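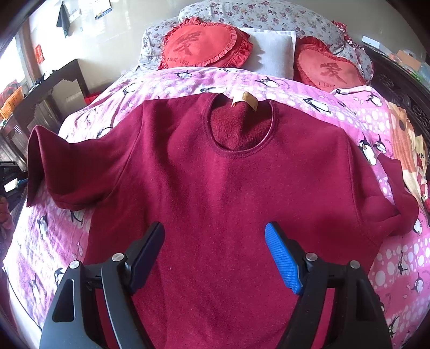
Budgeting for handheld grippers, laundry folding: 36 or 51?

tondedham_ops wrote:
We need to put in a number for handheld grippers by May. The task is folding clothes on beds, tops like the one in my post. Wumine quoted me for 36 units and then "recommended" 51. Does anyone run spares at that rate or am I being sold to?

Uriel Quiroga wrote:
You're being sold to. I'd buy 2 and run them for a month before signing anything. Fleece lining grabs at the pads and the seller's demo is always a thin T-shirt on a bare table.

pinchpoint wrote:
Disagree with Uriel. Two units tell you nothing about wear. Ours were fine until the joint screws started backing out, and by then we had people sitting idle. Spares are cheap next to wages.

Uriel Quiroga wrote:
So buy a screwdriver and threadlocker. That isn't a case for 15 extra grippers.

Elínborg Hjaltadóttir wrote:
What are the pads going for? Your picture has a plain black one on one finger and the blue diamond pattern on the other. On the Eker quote I got, pads were a separate line and it was 92 a set, and they never said how long a set lasts. I asked twice.

tondedham_ops wrote:
Pads are "included", no quantity given. I'll ask. The blue is supposed to hold knit better, according to the rep. I have my doubts.

pinchpoint wrote:
It does hold better on ribbed cuffs. Not so sure about fleece.

Elínborg Hjaltadóttir wrote:
Then get it in writing, pads per unit and the price after the first year. Brynjólfsdóttir rents them by the month with pads in the price — more expensive on paper, but you can send them back.

Uriel Quiroga wrote:
Renting is how you end up paying for the thing twice. Still better than 51.

tondedham_ops wrote:
OK. Asking Wumine for a trial pair and a pad price before I put down any number at all. If they won't break out the pads I'm going with 36 and no spares.

pinchpoint wrote:
Good luck with no spares.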